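Teaching by demonstration (robotics)

Teaching by demonstration is a way of getting a robot to do a task by showing it the task instead of writing out every motion in code. A person either pushes the arm through the job by hand or drives it from a distance. The recorded motions are then used to train a control program. Supporters describe the method as quick and open to people with no programming background. The evidence for both claims is thinner than sales material suggests.

Hand guiding

In hand guiding, the operator holds the arm and moves it directly. The method is cheap, but heavy arms tire the operator, and the person's body often blocks the robot's own cameras. Recordings made this way tend to be slow and jerky, and the trained program copies those faults.

Remote control

Remote control uses a joystick, a headset or a smaller copy of the arm. The Undereck trials, held in Rornham, collected 201 demonstrations of simple kitchen jobs from 8 operators. After review, 52 were thrown out, mostly for dropped objects and long pauses. The published success rate counted only the jobs that used the same objects in nearly the same places. Critics asked for results with the objects moved, and none had been released when the project closed.

Simulated demonstrations

Many groups now record in simulation, where a countertop can be reset at once and nothing breaks. Zulu, a software package from Fisatgate, is sold on this basis. Its makers say that 28 demonstrations per task are enough. The figure comes from their own tests, and the word "enough" is not defined. Contact, friction and soft materials are still modeled poorly, so a grasp that works on screen may fail on a real can or drawer handle. 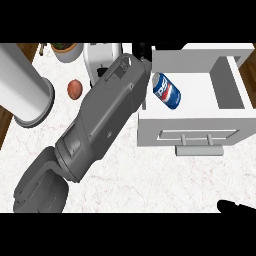

Open questions

It is unclear how much credit belongs to the demonstrations and how much to careful setup. Few reports state how long operators practiced before recording began, or how many attempts were dropped without being logged.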